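Wosasel Small Parts and Storage Notes

README, last touched in February

Hello and welcome! These are the notes that go with the Wosasel storage list, a plain text inventory of the bins, baskets and shelves we keep our small parts in. Naledi Mnguni started it on a Tuesday afternoon when she couldn't find a single matching washer, and it has grown a good deal from there.

What's in it

The list has 626 entries, split over 7 files, one file for each storage area. Every entry gives the kind of container, its color, the shelf it belongs on and whatever is supposed to live inside it (supposed to - please be kind to us on that point).

How to read the colors

Color tells you the type of container and nothing about the contents. We did try sorting by contents once, and Sibusiso Mthembu still has the chart, but people kept grabbing whichever bin was closest. Baskets that travel between tables are listed under "loose" and have no home shelf.

Known gaps

The Maluleke shelves are only half entered. Anything marked "Biller" uses the old shelf names, so check with Reshma Mahlangu before you move it.

Changes

Send corrections to Nobuhle Chauke, one line per container, and please keep the entry number at the front. She goes through them as she finds time, usually with a cup of tea.
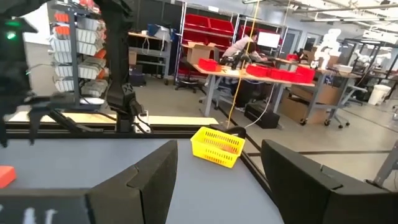
Small yellow basket on the gray tabletop, with parts bins on the rack behind.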